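Intro to Automation, Unit 5 handout
Notes from the open day at Platetska
Written up by Farzana Jadoon

Okay, everybody, as promised, my notes from our trip to the Platetska open day on Saturday, April 1, 2023. Eighteen of you made it, which is a great turnout for a weekend morning (and thank you to whoever brought the donuts). If you missed it, read this before the next class anyway. The short assignment at the end is for the whole group, and you can do it from these notes.

How the day was set up

Platetska had opened up one long room with three areas. Dinex had the first one, with a conveyor and a sorting arm, and it was loud! Then came Khamphan with their mobile carts, which a lot of you seemed to like best. I spent most of my time at the far end with Kittipong Nakpan, who was looking after the two-arm bench and was very patient with my questions. These notes are nearly all from his talk. If you took good notes on the carts, please send them to me and I'll add them to the folder.

What Kittipong talked about

The bench job was handling flat things: a picture frame, photo prints, paper, a backing board. It sounds easy. You and I put a photo in a frame with our minds somewhere else, but think for a second about what your fingers do. You slide a nail under the edge, you pinch, you feel the sheet bend a little, and your other hand holds the rest still. Most of that is touch, and you hardly look.

A gripper has two main problems with flat stuff. The first one is getting hold of it. A sheet lying on a table gives you almost nothing to grab, so you have to find an edge that sticks out, or push the sheet until it sticks out past something. The second is that paper moves when you touch it – and it moves in ways that are hard to predict. Push on one corner and the whole thing turns. Push on a stack and maybe the top sheet goes, or maybe three of them go.

That's why he wanted two arms on the job. One can hold while the other one moves, same as we do. But then you've got to keep the arms out of each other's way, and when both need to be over the same small area, that gets crowded fast. Somebody asked if one arm could do it with a clamp. Kittipong said sure, for one size of frame, and then you need a new clamp for the next size. I liked that answer a lot, so write it down. 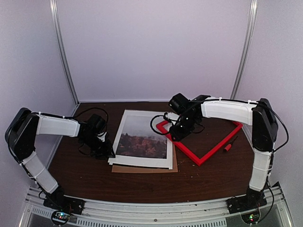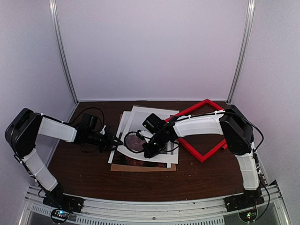
The two-arm bench at Platetska, with prints and the red frame on the table.

Look at the first photo and find the places where the print meets something else. It overlaps the left side of the frame, and the board under it peeks out below the white border. If you were planning a grasp, where would you start? There was a good argument at the bench about this. I was on the side of the board, because you'd be lifting something stiff and the print could ride along on top. The other side said you'd lose the print as soon as you tilted it, and I have to admit that's a fair worry.

The second photo is the messier case, with a loose stack whose edges go every which way. Here I'd ask you a different question: how would the machine know how many sheets there are? A camera looking down sees the top one and some corners. That's really all it has to go on, and you can't plan a grasp for a sheet you don't know about.

Notice also how the frame is turned in both photos, with a corner toward the front of the table. Up to now our class exercises have had everything lined up nice and straight with the table edge. We'll stop doing that in June, so consider this your warning.

A few words to know

Workspace: all the places an arm can reach. With two arms you care most about the part they share.
Gripper: the hand at the end of the arm.
Elbow and wrist: just what you'd think, and yes, people in the field do use those words.
Occlusion: when one thing blocks your view of another. An arm reaching over the table can block the camera's view of the very thing it's reaching for.

Cables

I know, cables again. But take a look at how they run along the upper parts of the arms and loop near the grippers. A moving joint needs slack, and slack takes up room and can catch on things. When you draw your own setup for the final project, I want to see the cables in the drawing. I take off points if they're missing!

How many tries?

One of you asked how much practice a system like this needs. Kittipong's rule of thumb was more than 1000 tries before he'd trust a number on how well it does, and he was careful to say it depends on the job. Compare that with our lab, where we ran the block exercise 20 times and some of us (me too) were ready to call it solved.

Assignment

Pick one flat thing from home: a playing card, an envelope, a place mat. Pick it up off a table slowly, a few times, and write out each thing your hands do. Then do it again wearing thick gloves and write down what changed. One page is plenty. Add a sketch showing where two grippers would go, and mark the spot where they might bump into each other.

Bring it to class on paper. For the reading, look over chapter 9 in the Grovon workbook, but skip the math in the last part, we'll do that together. And if you still have one of the Platetska visitor badges, please bring it back and I'll mail them all in one envelope.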